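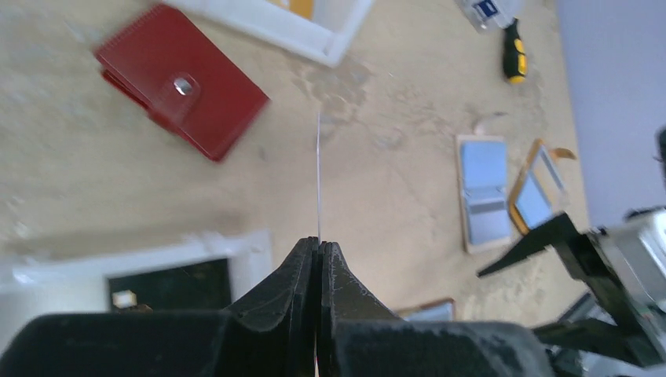 I promised to write here how my drawer of wallets and card holders is going, so this is a small thread. It is for people who, like me, keep every wallet they ever had.

1/ My first rule is to take everything out before deciding anything. In my old flat in Dretville I always cleaned one wallet at a time, and the old receipts were just moving from one to the next.

2/ I found a tram ticket from Truria, a loyalty card from a bakery which closed in 2000, and 30 cents. I also found 9 receipts so faded that I cannot read what I have bought. All the receipts went in the bin. The ticket I kept, please do not judge me.

3/ Plastic sleeves are the hardest part. After some years they become cloudy and they stick to each other, and if you pull quickly the seam will open. I go slowly, from the top edge, one sleeve after the other.
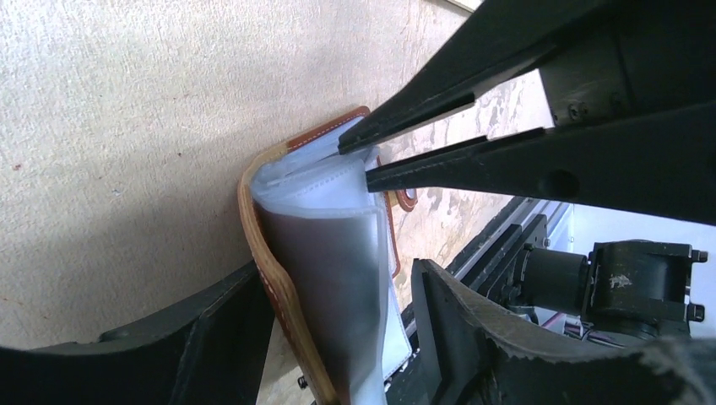 4/ If they still do not separate, I put a little cornflour on a soft brush and wait until after tea. My neighbour uses baby powder, but the smell stays in the leather for months.

5/ For the leather I use the Cerkemari balm, the colourless one. Only a very small amount, on a cotton cloth. Please try it first on the inside of the flap. I once made a dark spot on a favourite purse and I am still sorry about it.

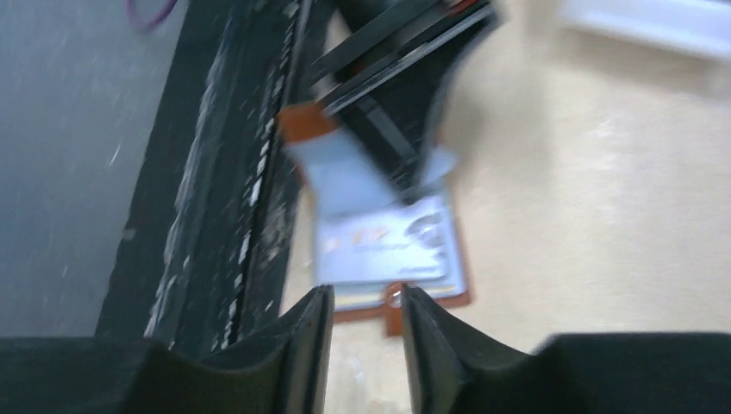
6/ Now the question of which cards go back. I decided that a wallet for every day should have only the cards I used in the last month. The others live in an envelope in the desk. The brown one is my favourite for this job, with its short strap and the little metal ring, so I can clip it inside my bag and not search for it at the tram stop.

7/ Somebody asked me where to give away the wallets that are still good. The op shop in Shemweta takes them, but check every pocket twice, also the one behind the lining. I almost gave away my library card in October.

8/ Still to do is the coin purse with the broken zip. If you know how to fix a zip without taking out the whole seam, please write to me. I have thread in the right colour and quite a lot of patience.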